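Hondik Household Help
Home > Laundry and Linen > Folding and Storage

Rolling small towels so they fit a shallow tray and stay rolled

Asked by Fitriani Oei
Tags: towels, rolling, trays, linen storage
Viewed 1,101 times

I am trying to settle on one way of rolling small coloured towels so that they sit in a shallow plastic tray without coming undone. The tray lives on an open shelf, so the towels need to be reasonably neat from the front, and I would like to be able to take one out without the rest collapsing.

My towels are a mixed lot. Some came from Lullow and some are older, and they are not all the same thickness. At the moment I fold each one in half, roll it from the short end and push it into the tray. Two things go wrong. The first is that the outer edge lifts and the roll opens by a turn or so. The second is that the rolls come out in different lengths, which leaves a gap at one end of the tray that the others slide into.

I suspect the trouble begins before any rolling is done. A towel picked up by one corner hangs in a bunch, and if it goes down on the table in that state I end up pulling it in several directions to find the edges.

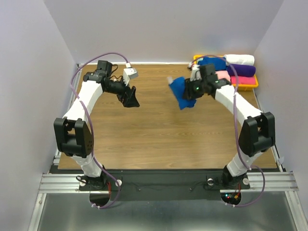

Blue cloth held near one end, hanging in a bunch, with a white corner showing.

Specifically:

Is it better to fold in half or in thirds before rolling?

Should the rolls lie along the tray or across it?

Does the table surface matter? Mine is smooth wood and the towel tends to slide as I roll.

I would prefer not to use elastic bands or clips. They leave a mark in the pile, and they go missing.

Hortensia Tamayo
Accepted reply, 14 votes

The method below is what I use for hand towels and face washers. It takes longer to read than to do.

Start with the layout. Find two corners on the same short side and hold one in each hand. Let the cloth hang until the opposite edge is straight, then lower that edge to the table first and bring your hands down toward yourself. The towel should land more or less square. If it lands in a heap, pick it up by two corners again. Smoothing a heap from the middle outward stretches the edges unevenly, and the roll will come out as a cone.

Fold in thirds lengthwise. Halves leave the hems of both long sides stacked at one end of the roll, and that end ends up fatter than the other. With thirds, bring the first side in to the two-thirds line and lay the second side over it. Adjust the width here, before rolling. The folded width is the finished length of the roll, so choose one measurement that suits the tray and fold every towel to it, even if that means the overlap differs from one towel to the next. This cures your gap problem.

To stop the roll opening, turn back the last hand's width of one short end, underside to table, so that it forms a pocket. Flip the strip over, roll from the opposite end with firm, even pressure, and when you reach the pocket, fold its cuff over the finished roll. Thick towels may not take the cuff. In that case finish the roll with the loose edge underneath and let the weight of the towel hold it.

Keep any tag at the end you start rolling from. It disappears into the centre.

On the sliding: a smooth table is good for squaring up and poor for rolling. Put one palm flat on the unrolled part and roll toward it with the other hand. A damp tea towel underneath also works, but dry towels will pick up some of the moisture, so I don't recommend it for anything going straight to a shelf. 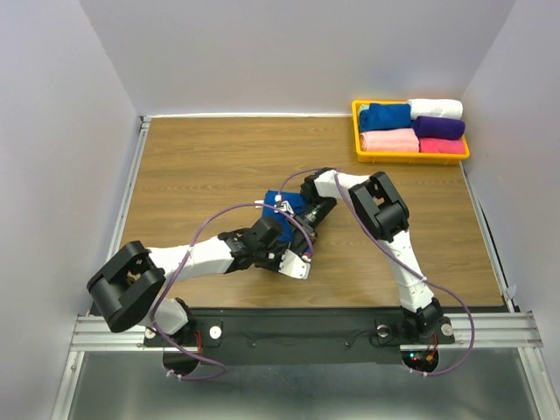
Page last changed: June, by Hortensia Tamayo (added section on tray layout)

Tray layout. The yellow tray on the right has five towels in it: royal blue and white at the back, deep purple just in front of the white, then light pink and coral-pink at the front. All of them lie lengthwise across the tray, and it is almost completely full. I would aim for about that level of fill. A tray with slack in it lets the rolls turn, and a roll that can turn will open - cuff or no cuff.

If your towels vary in thickness, put the thickest ones in first, at the back, and use the thinner ones to take up what is left. Check that the loose edges face down or against a neighbour. When you remove a towel from the front row, slide the one beside it over or put in a replacement at the same time.

For a set in mixed colours I would not bother with an order unless you share the shelf. In our house each person has a colour, and the front row is whatever was washed most recently.

Comment from Fitriani Oei

Thirds fixed the length. The cuff holds on the thin ones and not on the two thick Lullow ones, as you said. Those are now at the back, edge down.

lino_and_tile
2 votes

I just fold mine flat and stand them on edge. Quicker, and you can see every colour. Rolling is fine for a gym bag but on a shelf it wastes the space between the rolls.

If you must roll, get a deeper tray. I had an Ayala one with sides that came up to the top of the towels and they never came undone, badly rolled or otherwise. Mine came from the homewares place in Flutville, but I believe that shop has closed.

Comment from Hortensia Tamayo

Standing on edge does work in a deep container. In a shallow one the end towel leans out unless there is a divider or a bookend. The original post asked about a shallow tray.

flannel_drawer
0 votes

Same problem here but with bath sheets. Has anyone tried this with the large sizes? I rolled one on Sunday and it came out as thick as my leg.

Comment from Hortensia Tamayo

Fold it in half across the width first, then in thirds. It will still be bulky. Bath sheets are better folded flat, and there is a separate page for those under Linen Cupboards.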